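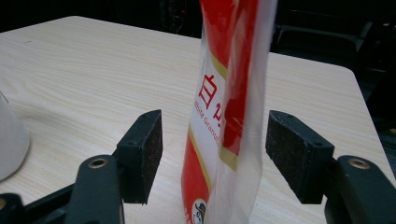 Vesna Popescu wrote to me after my last batch of marmalade to ask whether I'd gone mad, because she'd used my amounts and ended up with something she could stand a spoon in. Fair enough. Her email set off a pile of others, so I've put all the jam and marmalade questions on one page where I can find them again.

Home | Recipes | Jam Questions | Swap Shelf | Contact

Last updated 28 April 2021

Can I cut the sugar in half?

You can, but you'll be making something else. Sugar helps jam set and helps it keep, so a half-sugar strawberry jam will be runny and a bit sad after a couple of weeks in the fridge. I make one every July anyway, for pancakes, and I treat it like a fresh fruit sauce. If you want a proper low-sugar jam for the shelf, buy the pectin made for it and follow the leaflet in the box, not me.

Do I need special jam sugar?

I hardly ever use it. Plain white granulated does fine for anything with plenty of pectin of its own – plums, currants, tart apples, oranges. For strawberries I squeeze in a lemon and cook a little longer. Brown sugar works too, but it takes over, and I only like it with figs.

My marmalade set like a brick. What did I do?

This was Vesna's, and I'm pretty sure she boiled it too long (she admits she was on the phone to her sister). Put two saucers in the freezer before you start. Once the pot is bubbling hard, test every few minutes: a small blob on a cold saucer, wait a minute, push it with your finger. If it wrinkles, you're done. Take the pot off the heat while you're testing! I forget this myself and then wonder why the second saucer is so much stiffer than the first.

To rescue a brick, warm it gently with a splash of water or orange juice and stir until it loosens. It won't be quite as bright, but it's very good in a bread pudding. Keep the rescued stuff in the fridge and eat that first.

And mine never set at all. Now what?

Give it a day or two first. Marmalade especially can take its time. If it's still sloshing around after that, tip it all back in the pot, add the juice of a lemon, and boil it again in small amounts. Clean jars, new lids, process them again from scratch.

How many jars does your basic plum recipe make?

Usually 8 of the half-pint size, sometimes with a little left over for toast. Please don't double it. Bhupendra Chaudhary did, in a pot that was already pretty full, and was still scraping the stove at bedtime. Two batches one after the other is quicker anyway, as a big pot takes forever to get up to a boil.

Do I really have to process the jars? My grandmother never did.

Mine didn't either, and she scraped the mold off the top and carried on. I don't do that. I process mine in a boiling water bath and use the time from a tested recipe, with a bit extra if you live up high. Moldy jam goes in the trash, the whole jar.

Why did all the fruit float to the top?

You filled the jars too soon. Let the pot sit for five minutes off the heat, give it a slow stir, then ladle. It happens most with strawberries and cherries. It tastes just the same, so stir it when you open it.

What's the white foam, and do I have to skim it?

Just air. I skim once at the end and eat it off the spoon. A little dab of butter in the pot keeps it down.

Can I reuse lids?

Jars and rings yes, as long as there are no chips or rust. Flat lids, no. I buy mine in boxes of 12 and always seem to run out on a Sunday night.

What's the Murín jam everyone on the Swap Shelf keeps talking about?

That's Matěj Danko's sour cherry, and Murín is just what he calls it. He cooks the pits along with the fruit in a little cloth bag and fishes them out later. I've asked for the recipe twice. So far I've had a jar and a very polite no.

Will you sell me some?

Sorry, no. I swap, though! Quince is what I'm after, if you've got a tree. Leave a note on the Swap Shelf page and tell me what kind of jars you want back.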